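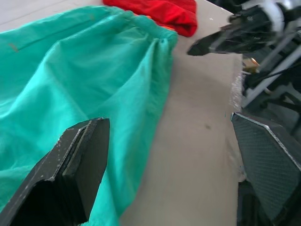 ¿Por qué se arruga la ropa?

Porque las telas están hechas de hilos, los hilos están hechos de fibras finísimas, y cuando esas fibras se quedan dobladas un buen rato les cuesta volver a su sitio.

Hola otra vez, soy Kamonchanok Khunthong y me paso la vida entre telas. En mi casa siempre hay un montón de ropa esperando a que alguien la doble (y ese alguien suelo ser yo). Como me preguntáis mucho por las arrugas, hoy os cuento lo que sé, y luego doblamos un jersey juntos.

Dos maneras de hacer una tela

Coge una camisa y mírala muy, muy de cerca. Si tienes una lupa, ¡mejor! Verás hilos que van de arriba abajo y otros que van de lado a lado, pasando por encima y por debajo como en una cesta. A eso lo llamamos tejido plano. Se estira poquito, y cuando lo aplastas le salen arrugas con unos bordes muy marcados.

Ahora coge un jersey. Los hilos no se cruzan igual: hacen lacitos, y cada lacito se agarra al de al lado. Eso es el tejido de punto. Tira un poco con los dedos y suelta. ¿Has visto cómo vuelve? Los lacitos se abren y se cierran, y por eso un jersey hecho una bola suele salir del cajón con mejor cara que una camisa.

El algodón, además, es de los que más se arrugan. El agua se mete entre sus fibras y las deja moverse, y si se secan dobladas, dobladas se quedan. El vapor de la plancha les da otra vez humedad y calor para que puedan estirarse. Pero la plancha la usa una persona mayor, ¿eh? 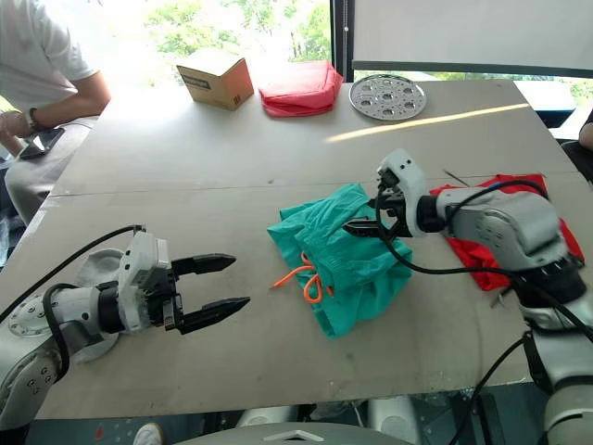 Y luego están las prendas con cosas que cuelgan o que aprietan. Los cordones son mis enemigos favoritos. Un cordón suelto se enreda con todo lo que encuentra en la lavadora, así que yo les hago una lazada floja antes de lavar. Las cinturas con goma tienen otro truco: por dentro hay una tira elástica que quiere encogerse, y la tela que la rodea es más larga que ella. ¿Y qué hace la tela que sobra? Pues se frunce en olitas. Esas olitas no son arrugas, así que no intentes alisarlas, que vuelven siempre.

Un experimento para la merienda

Necesitas un pañuelo de algodón y un calcetín. Mójalos, escúrrelos bien, haz una bola con cada uno y déjalos 90 minutos encima de un plato. Después los abres y los comparas. Fíjate en dónde están las rayas del pañuelo y pásales el dedo por encima. El calcetín es de punto, acuérdate de los lacitos. Si quieres, dibuja los dos en un papel y guarda el dibujo - yo tengo una carpeta llena.

Cómo doblo yo un jersey

Lo primero es buscar un sitio liso y limpio donde quepa la prenda entera. Una mesa va bien, la cama también, y el suelo si está barrido. Pon el jersey boca abajo y estira las mangas hacia los lados. Pasa las manos abiertas desde el centro hacia fuera, despacito, sin tirar del cuello (el cuello se da de sí y luego parece que el jersey bosteza).

Dobla una manga hacia el centro, en diagonal o recta, como te salga mejor. Haz lo mismo con la otra. Si se te queda un bulto en el medio, levanta la manga y prueba otra vez. Después sube la parte de abajo hasta el cuello y dale la vuelta al paquetito.

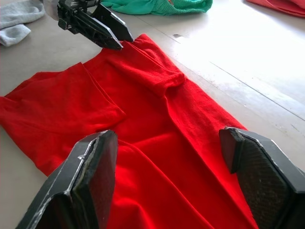

¿Y los pantalones?

Son más fáciles. Junta una pierna con la otra, alisa con la mano y dobla en dos, y luego en dos otra vez. Si la cintura lleva goma, empieza por ahí: sujétala con una mano y estira la tela hacia abajo con la otra. El cordón lo meto dentro antes del último doblez, que si no se engancha al abrir el cajón.

Las faldas con goma las doblo igual, como si fueran unos pantalones de una sola pierna. ¡Pruébalo con una tuya esta tarde!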